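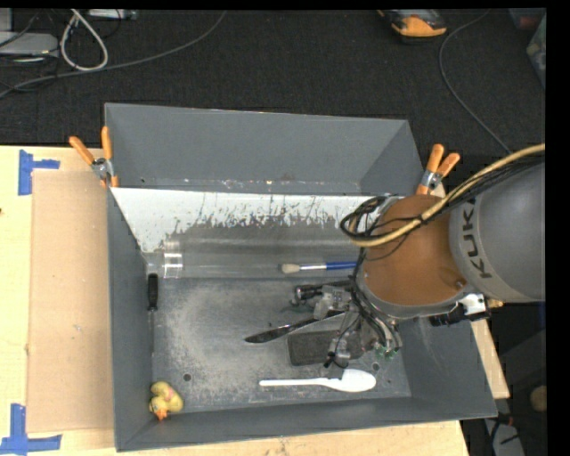
The bin at Simari, with the arm over the knife and the sponge.

Bin picking, again, and whether we should be impressed

I have been asked to write up the student project for this issue, and I said I would on the condition that I could say what I think. I should add that I have sat through a lot of student demos, and my patience for the word "autonomous" wore out some years ago.

The project is called Stendura. It is the summer work of the four students in the manipulation class, and the idea fits on an index card. Put a bunch of household items in a metal bin, put a robot arm with a hand on it next to the bin, and have the thing take the items out one at a time without a person choosing which one. The items are the usual junk drawer: a sponge, a plastic spoon, a paintbrush, a screwdriver, a table knife, a rubber duck. The bin has a sloped panel held on with spring clamps, so that whatever gets dropped on it slides back toward the floor.

My first complaint is the duck. Every group has a duck. It is soft, it is bright yellow, it stands up off the floor, and any hand that closes at all will come up with it. I would like to see a group leave the duck at home for one term and report the number they get without it. Wayne Marsden, who teaches the class, told me the duck is there as a sanity check. Fine, but then don't put it in the average.

The flat things are where the project either is something or isn't. A knife lying on sheet metal gives the fingers very little to get under, and a thin spoon is no better. The students have two ways of going at it. One slides the object to a wall and picks it up there, and the other tries to pinch straight down. They named the first one Jinon and the second one Siqueira, for reasons that were explained to me and that I did not follow. I asked which was better and got two different answers from people standing next to each other.

The log shows 2938 attempts through the end of June. That is a lot of hours and I don't want to be sour about it, as most class projects quit after an afternoon of good runs. But attempts are not results. When I asked what counted as a success, it came out that lifting the object clear of the floor counted, even if it was dropped on the way over the rim. To my mind a dropped spoon is a spoon still in the bin. Wayne said they will rescore with the stricter rule, and I have asked for both numbers side by side.

I also want to know how often a person reached in. There is a column for it in the log and it is blank on a good many pages. Blank could mean zero or it could mean no one wrote it down, and the students weren't sure which.

What I did like: they keep the failures. There is a folder of bad grasps sorted by object, and the knife has the fattest section by a long way. One of the students walked me through it for half an hour and was more interesting on that subject than on anything in the slides – more of that at the open night, please, and fewer slides.

The open night is at Simari on July 4, 2025, a strange date to pick, but the room was free. Doors open at 2. Visitors may bring one small item each for the bin, nothing sharp and nothing made of glass. I am bringing a flat steel ruler.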